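Notes from the back bedroom

Well, the great button sort is under way again. Those of you who were reading in January will remember that I inherited my aunt's sewing things, and that I said (rather grandly) I'd have the lot tidied by Easter. Easter has been and gone. I've done 4 tins.

The trouble is that I keep stopping to look at them. There was a whole card of navy coat buttons still stitched on, with the price pencilled on the back in my aunt's tiny writing, and I lost an entire afternoon to wondering which coat they were meant for. My cousin Védís thinks it was the one she wore to the ferry the year they all went to Jaromstead. I thought that one was brown. We've agreed to differ until somebody digs out the album.

A few of you wrote in after the last newsletter to ask how I'm sorting, so I'll tell you, though I warn you it has changed twice. I began by colour, and it looked gorgeous for a day, all those little jars along the windowsill like a sweet shop! Then I needed five matching shirt buttons for Darnell's blue check and had to go through every white, cream, off-white and not-quite-cream in the house. So now it's by what they're for: shirts, coats, baby things, and a big jar of oddments that I dip into for the children's puppets. Within shirts I go by size. I lay each one against a ruler and don't fuss about the half millimetres.

Mei Mbeki has a much cleverer method. She threads hers in sets on a bit of strong cotton and ties the ends, so a set stays a set for ever, and she can hold the whole string up against a cardigan in daylight before she commits. I've started doing it with the glass ones. Do use a doubled thread if you try it, mine snapped over the floorboards and I was finding little green flowers under the radiator for days.

Vaughn Boateng asked about washing old buttons. I put the plastic ones in a bowl of warm water with a drop of washing-up liquid, swish them about and dry them flat on a tea towel overnight. Anything shell, wood, leather or covered in fabric stays well away from the bowl and gets a wipe with a barely damp cloth. Metal ones I just rub with a dry duster. I did once leave some brass blazer buttons soaking while I answered the phone and they came up with a sort of bloom on them that I've never shifted, so please learn from me there.

Now, the swap. We're having another one in the upstairs room at Brarel, same as last time, tea from the urn and bring your own mug. Last time we ran out of table, so Barrett Quintanilla has promised two more trestles and a proper lamp for the dark corner. Bring whatever you don't want in something with a lid, and a small bag for what you take home. There's no money changing hands and no swapping one for one either, it all goes in the middle and you help yourself. I'd love some toggles if anyone has any going spare. Someone last time was after large red ones for a duffel coat, and I've found a good handful, so if that was you, shout and I'll keep them back.

One more thing before I go and put the potatoes on. I've had a lovely long letter about darning from a reader who learned it on her grandfather's fishing socks, and I'm going to print as much of it as I can next time, with her drawings. If you've got a darning mushroom you're fond of, or you use something daft instead (I use a light bulb, an old one), write and tell me about it and I'll add yours in underneath.
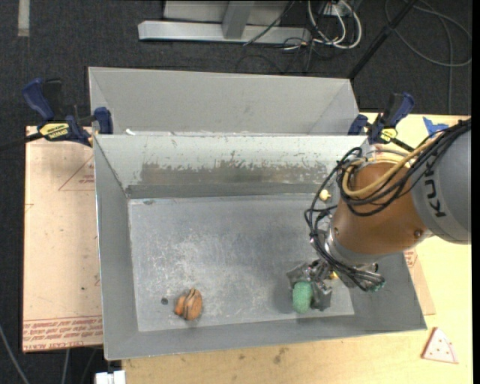
Letters by post or email are both fine, and I do read every one, even if it takes me until the next newsletter to answer.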